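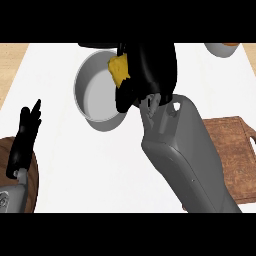
Reviewed by Blažena Doležal
15 May 2022

Getdale's handbook of good practice for two-armed kitchen robots runs to 34 pages, 15 of them definitions. I learned what a pot is. The useful part is rule 14: settle the grip beside the rim, then move over the pot – never the other way round. Sensible, and I wish my nephew cooked like that. The simulated kitchen that comes with it is plain and easy to reset. Less good is the chapter on boards, which contradicts itself twice. Worth having, if you skip to page 16.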